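Turkitz Doorstep Canvassing Kit

For council, mayoral and parish elections. Made in Ernside.

Product code 149
In stock

You have a candidate, a slogan and a spare room full of leaflets. What you probably don't have is any record of who lives at number 12, what they said when you last knocked, and whether the dog was the talking point or the reason the conversation ended. The Turkitz kit is for local campaigns run out of that spare room, by people who also have jobs.

It began as a shoebox. Hae-won Moon fought a by-election in Ernside with a stack of index cards and a bulldog clip, lost by 19 votes, and spent the following winter working out where the 19 had been. Most of them, as far as the cards could be trusted, were on Ren Street, which had been canvassed twice on one side and never on the other. The first Turkitz folder was made for the next contest, and we have been fiddling with it ever since.

What you get

2 canvass boards, A4, with a rain flap that stays down in wind
232 street sheets, printed both sides on heavy paper
A ward map wallet, clear on the front
Pencils (pens stop working in drizzle, usually at the door of your one undecided voter)
A set of "Sorry we missed you" cards, blank on the back so you can write something less forgettable
Polling day tally pad
Quick guide, four pages, written to be read on a bus

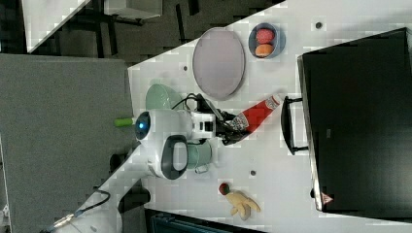
Nathalie Zacharias wrote to say that the rain flap alone had won her over, but that the street sheets needed a wider column for remarks, as "will vote if it's not raining and his brother isn't standing" doesn't fit in the space allowed. We widened the column. The older sheets had room for a tick and perhaps a sigh.

How the sheets work

One sheet covers one side of one street. Write the house numbers down the left before you set out, evens or odds, and work along. There are five boxes for each door: with us, leaning, against, won't say, no answer. A sixth box marked "promised everything to everyone" was tried in an early version and proved too popular.

At the end of the evening, sheets go back in the wallet in street order. Whoever is keeping the master list copies them up, ideally before breakfast, when the handwriting can still be explained by the person who did it.

The sheets don't need charging, updating or a password. They can be dropped in a puddle and dried on a radiator. If you do keep your records on a computer, the boxes follow a plain left-to-right order and can be typed straight into any spreadsheet.

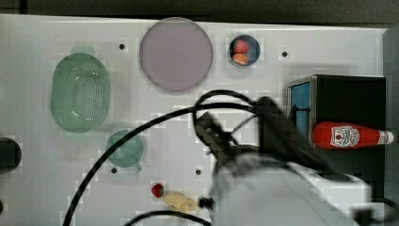 White tabletop with toy food, dishes and a robot arm, from above

Choosing a size

The standard kit suits a single ward with two pairs out at a time. If you're fighting a whole district, order one kit per ward and keep them apart. Mixed wallets are how a perfectly nice retired couple came to be canvassed three times in an evening by the same party, and then voted for the other one.

Parish campaigns can manage with the refill pack and a board from any stationer. We'd like to sell you the full kit, obviously, but a parish with one pub and a bend in the road doesn't need it.

Refills and extras

Street sheets, refill pack
Tally pad, single
Drerniva rosette blanks, in every colour we could find a party for, plus a beige for independents
Replacement rain flap

Rosettes come without lettering. Ea Lauritsen in the print room can add a name at extra cost. Check the spelling of your candidate before you send it, then have the candidate check it too.

A word on the law

The sheets are stationery. They don't know your spending limits, your imprint rules or what you're allowed to keep about the people you've spoken to. Your agent should. Anything with a voter's name and opinion on it is personal information, so lock it up and don't leave it in the pub. Shred it when you've no further use for it.

Delivery and returns

Orders placed before noon go out the same afternoon. During an election period allow longer, and please don't ring on the eve of poll to ask where your parcel is. It's in a van. Unused kits can be returned in their wrapping. Losing is not grounds for a refund, though I-seul Oh on the returns desk will listen sympathetically for as long as the kettle takes.

We close for a fortnight in December, when no one wants to be canvassed anyway.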